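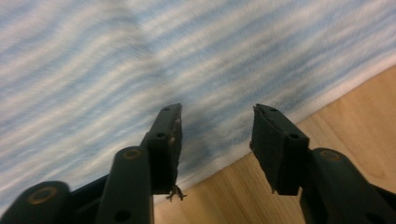

Pale blue and off-white stripes on light wood.

Detergent dosing after a change of water

When we moved from Brullham to Kiltau I took the washing machine, the detergent and all of my habits with me. The only thing I left behind was the water, and for the first weeks I didn't give that any thought. By the end of the month the wash was coming out with a slippery feel, the machine was running extra rinses of its own accord, and there was a ring of foam in the door seal at the end of most cycles. I assumed the pump had been damaged in the van. The pump was fine.

These are my notes on what was going on and how I set the dose now. They apply to household machines with a front door and to ordinary detergents. I don't know enough about top loaders to say how much carries over.

What hardness does in a wash

Hard water contains dissolved calcium and magnesium. Most of the cleaning in a wash is done by surfactants, and the common ones carry a negative charge. Calcium and magnesium carry a positive one. Some of the surfactant ends up tied to the minerals and is lost to the job of lifting grease. With real soap the effect can be seen at once: it makes a grey scum that floats, sticks to the drum and settles in the cloth. Modern detergents are much less sensitive, but they still lose ground as the hardness goes up.

Manufacturers deal with this by adding builders. In powders these are usually zeolite or sodium carbonate, often with some citrate. The builder takes up the calcium, or makes it fall out in a form that rinses away, and leaves the surfactant free to work. The harder the water, the more builder is needed per litre. In a normal product the builder comes in the same scoop as everything else, so in hard water you have to pour in more surfactant, enzyme and perfume than the dirt calls for, simply to get enough builder into the drum.

Reverse the situation and you have my problem. In soft water the builder has very little to do, the surfactant is all available, and a hard-water dose makes far more foam than the machine was designed to handle. Foam cushions the load so that it doesn't drop and rub as it should. It also confuses the level sensing. My Hundach machine detects suds and adds water and time to get rid of them, and that accounted for the extra rinses. I had been paying for more detergent, more water and a longer programme, and getting a worse wash.

Finding your own figure

Water companies publish the hardness for each supply zone. The trouble is the units. Brullham reports in German degrees and the last reading I had there was 14. Kiltau gives milligrams per litre as calcium carbonate on one page and millimoles on another. To get from milligrams per litre as calcium carbonate to German degrees, divide by 17.8. The Kiltau supply comes to 3 by that method.

The published value is for the zone and may lag behind reality if the company blends sources. Test strips are cheap and good enough for this purpose, though the colour steps are coarse. A drop-count kit of the sort sold for aquariums is better. Take the sample from the cold tap that shares a line with the machine, and let it run for a little first. If there is a softener in the house, find out whether the machine is fed from before or after it. In our old place the kitchen tap was unsoftened and the machine was not, so I could easily have tested the wrong pipe.

A temporary hardness figure is sometimes listed next to the total. It tells you how much will come out as limescale on heating, and it matters for kettles. For detergent use the total.

Reading the packet

The dosing table on a packet has hardness along one side and soiling along the other. The bands for soft, medium and hard are printed somewhere, often in very small type under the fold. I used to go straight to the cap, whose largest line I took to be the normal dose. It was in fact the dose for a full load, heavily soiled, in hard water. The line for what I was washing was the lowest one, moulded in clear plastic on clear plastic and close to unreadable in a dark utility room.

The liquid I use is Holanda unscented. I now measure it in a small graduated cup and ignore the cap. For a full drum of everyday things here I use 23 ml. That is my own figure for my own machine and water, found by starting from the lowest value on the packet and watching the results, so please don't copy it without checking the concentration of whatever you buy. Liquids vary a great deal in strength.

Load size is the other column people skip. A half load does not need half the dose, as the machine takes in a certain amount of water regardless, but it needs less than a full one. I go down to two thirds.

Signs of the wrong dose

Too much:
Foam visible through the door during the final rinse.
A slippery or faintly sticky feel when things come out.
Perfume that fills the room after drying.
Programme time growing after the start.

Too little:
Whites turning grey over a series of washes.
Small greasy specks on dark clothes.
Stiffness and a sour smell that comes back as soon as a towel gets damp.
Limescale on the heater, if the water is hard.

The lists overlap more than I would like. A sour smell can come from underdosing, but also from residue left by overdosing, from constant low-temperature washing, or from leaving the load in the drum overnight. Change one thing at a time and give it a few washes before judging. Cloth that has been overdosed for years holds a surprising amount of old detergent. I ran the towels with nothing in the drawer at all and there was still foam against the glass. It took 2 such washes before the water stayed clear.

Powder or liquid

For whites, tea towels and bedding I have gone back to powder. It contains oxygen bleach, normally percarbonate with an activator that lets it work at moderate temperatures, and liquids don't. Bleach deals with tea, wine and most of the things that make a machine smell. For coloured clothes and anything washed cool I use the liquid, which dissolves without trouble.

Powder in soft water needs a light hand too. The first sign of excess is a white bloom on dark fabric. That can be undissolved zeolite, so it will brush off when dry, but it should not be there.

Softener and vinegar

Fabric softener deposits a thin layer of positively charged, fatty material on the fibres. It reduces stiffness and static and also makes towels absorb less. In soft water there is little need for it. I stopped using it after the move and have not noticed any difference except that the drawer stays cleaner.

Vinegar in the rinse is recommended all over the place. It neutralises leftover alkalinity and may dissolve some mineral deposit. Regular use is said to be hard on rubber seals, and several machine manuals advise against it. I asked Anas Benkirane, who repaired our last machine in Brullham, and his answer was that he replaces seals for mould far more often than for anything else, and that leaving the door open would do more good than either product. I leave the door open.

Water softeners

A reader wrote to ask if a softener pays for itself in detergent. From my figures for Brullham, no. The saving is real but small against the price of the unit and the salt. Fewer problems with heaters and shower heads may tip the balance, and that is a separate sum that I have not done properly. A cheaper route in hard water is to buy the builder separately and keep the detergent at the soft-water dose. Products of that kind are sold as water softener tablets or powder, and a few detergent makers offer the components in separate boxes. I tried it for a while before we moved. It worked well enough, but it meant another container on the shelf and another thing to measure.

Still open: the wool programme. It uses a higher water level and hardly any movement, and I haven't settled on a dose that rinses out fully. I'm testing smaller amounts on an old jumper and will add the result below when I have one.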